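# Dishpan

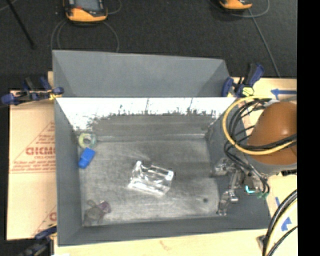 *Gremton Household Encyclopedia, vol. 2, p. 831*

A **dishpan** is a wide, open basin, usually movable, in which dishes, pots and small household things are washed by hand. Dishpans come in metal, enamelware and plastic, and nearly every kitchen that has had to do without a built-in sink has made friends with one sooner or later.

## History

Before water was piped indoors, the washing up was done wherever the kettle was handy – on a table, a bench or the back step. Families in the Grasard valley kept one pan for suds and another for rinsing, and the older cooks there still call the second one "the clear." The metalworks at Rerkolard sold its pans by mail, and its best-loved model, the No. 29, stayed in the catalog long after most of its customers had faucets and drains of their own.

## Care

Metal pans scratch with use, and a scratched pan will go on serving for many years. It should be dried after washing and stored upside down, and gritty powders are best kept for burnt-on food. Plain baking soda on a damp cloth takes care of most dull patches.

## Other uses

A retired dishpan seldom leaves the house. In her book *The Aliyu Kitchens* (2000), Ximeng Qin writes fondly of pans used for bathing puppies, shelling peas, and letting bread dough rise on a June morning.

## See also

- Washboard
- Drying rack
- Enamelware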